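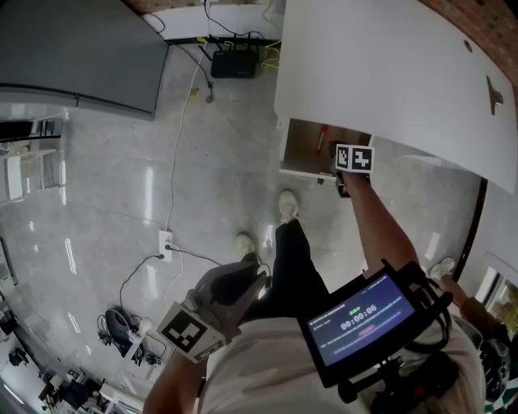
Favia opens its hallway storage service to households across Jorkbridge

JORKBRIDGE, 28/01/2021. Favia, the home organising firm best known locally for its patient way with kitchens, is delighted to announce that from this week it will be taking on the part of the home that most of us hurry through with our shoes half on: the hallway, the entrance and the tall cupboard that stands somewhere near the door.

The new service is called Fetero, and it has been a good while in the making. It grew out of a trial that began last July, when the firm spent time in 11 homes looking at what people keep in their entrance cupboards, where they put it down when they come in, and how long they then spend hunting for it on the way out again. Nearly 117 enquiries have come in about hallways over that time, many of them from people who had first rung up about something else entirely and only mentioned the cupboard by the front door as they were saying goodbye!

"I always used to say that a kitchen tells you how a family eats, but the hall cupboard tells you how the day starts," said Sharada Thomas, founder of Favia. "It's where the brooms and the umbrellas and the spare bags end up, and very often a box of something that was meant to go to a cousin two summers ago. People apologise to us for it before they've even opened the door, and I do wish they wouldn't, as we have all got one. Mine at home had three dustpans in it and I live on my own."

A Fetero visit starts with the cupboard itself. The team opens each compartment in turn, takes everything out on to a clean sheet on the floor and wipes down the shelves and the inside of the doors. Handles and hinges are checked while the doors are standing open, and anything that wants tightening is tightened there and then (small screws and felt pads are included in the price, though new hinges are not). Then comes the slower part, which is going through the things with the household and deciding what lives there, what lives somewhere else and what can be passed on.

Long-handled things get special attention. Brooms, mops, sticks and umbrellas tend to be leant in a corner, where they slide down the moment the door is opened, and the firm's answer is a simple rail with soft clips called the Moges, fitted low on the inside wall of the cupboard so that children and shorter grown-ups can reach it without stretching. The Moges takes up very little depth, it can be moved later without leaving a nasty mark, and it holds handles of most of the usual thicknesses. Households that rent are offered a free-standing version with a weighted foot.

The floor of the hallway is looked after too. Smooth tiled floors are lovely to mop and much less lovely to share with trailing leads, and in a great many homes the internet box has come to rest on the floor beside the wall simply because that was where the line came in. The Fetero team will gather and tie cables, lift them along the skirting where there is room to do so, and suggest a low shelf for the box itself. No electrical work is carried out, and nothing is unplugged without asking first, a rule that was brought in after one gentleman on the trial lost the last part of a cricket match.

Shoes have their own small section in the plan, as they must in any hallway. Favia recommends keeping out only the pairs that are worn in the week and giving the rest a shelf inside the cupboard, with a washable tray at the bottom for wet days. Where there's a glass door or a window beside the entrance the team likes to leave that end of the hall as clear as it can, so that the daylight comes well into the house and there's a bit of green to look at while you do up your laces.

Ebise Alemneh leads the Fetero team and ran most of the trial visits herself. "The loveliest thing for me has been going back," she said. "We return after 8 weeks to see what has stayed put and what has wandered off, and nobody is told off for anything, I promise. If the scissors have moved back to the windowsill then the windowsill is plainly where that family wants its scissors, so we put up a hook there and carry on. One lady had taken our beautifully labelled shelf for hats and filled the whole of it with jam jars, and she was so pleased with it that we just made her a new label."

The visits are kept small on purpose. Two people from the team will attend at most, and they'll ask beforehand about pets, parking and anything heavy or breakable that may be sitting on top of the cupboard. The household is asked to be at home for the sorting, though you're very welcome to go and put the kettle on during the wiping down. Most hallways are finished in a single visit, and larger entrances with more than one cupboard may need a second.

Things that are no longer wanted can be taken away at the end of the day. Coats, bags and household goods in decent order are passed on locally, and the team will sort what remains for recycling as far as the collections in Jorkbridge allow. Paint, batteries and old tins of mysterious contents are left with the household, along with a printed sheet saying where they can be taken.

Favia was started at a kitchen table 7 years ago and still does the greater part of its work in and around Jorkbridge. Its kitchen and pantry visits will go on just as before, and existing customers who would like their hallway done as well can add it to a booking they have already made by telephoning the office or leaving a note with their usual team.

Bookings for Fetero are open now. A short call is arranged first so that the team can hear about the space, and it helps a great deal to have the width and height of the cupboard to hand, together with a rough idea of what is in it. Please don't tidy up beforehand! The team would much sooner see how things are on an ordinary morning.

Notes to editors

Favia is a home organising firm based in Jorkbridge. Fetero is its service for hallways, entrances and hall cupboards. The Moges rail is supplied and fitted as part of a Fetero visit and is not sold separately at present.

Sharada Thomas and Ebise Alemneh are both available for interview, and requests should be made through the Favia office in Jorkbridge.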